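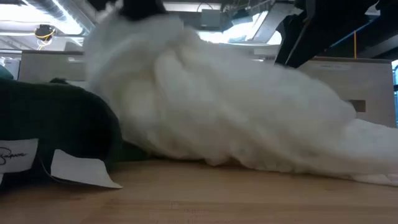
Tamiru, December

Home Research Papers Authors Issues Contact

4.2 Sorting mixed clothing into two bins

What makes a pile of clothes such a wonderful thing to study is how little the pieces have in common. Figure 3 brings together three views of our sorting table. A thick, fluffy white piece takes up far more room than its weight would suggest, while a fine dark green knit settles into a low mound beside it. Both may end up in the same bin, and the order in which they go in matters a great deal!

We worked from the Olletik household set, which lists 1441 garments in 16 classes. Plush and fleece-like fabrics were the most fun to work with – they spring back, they hide their own edges, and they love to slide over the rim of a soft-sided box. Knits stay where they are put but catch on neighboring pieces. Checked shirts turned out to be the friendliest class, as the pattern shows at a glance which way the cloth is folded.

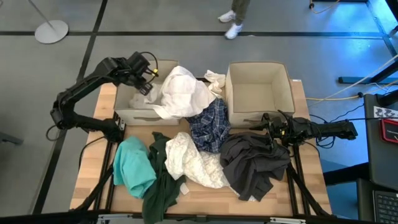 Etenesh Araya wrote to us after reading an early draft that bulky whites should go in last, as a thick piece at the bottom of a bin pushes everything else up and out. We tried her order on 58 piles from the set and liked it very much for tall bins. In shallow ones the thick piece did better at the bottom, pressed down by the heavier clothes above.

The choice of bin deserves more attention than it usually gets. Open fabric boxes are light and forgiving, and a cutout handle makes them easy to pull forward. We set ours side by side at the far edge of the table, which leaves the full width of the wood for spreading a pile out before anything is picked up.

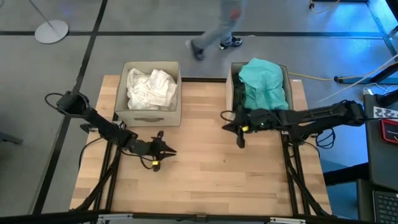

Is a bin full when cloth fills the opening, or when no more can be pressed in? One reader of the draft asked exactly this, and added that at home the answer changes with whoever is doing the laundry. We took the first meaning throughout. Crumpled cloth holds a lot of air, so the second would call for a pressing step, and we leave that to Section 6.

Figure 3. The sorting table, with clothing and fabric bins.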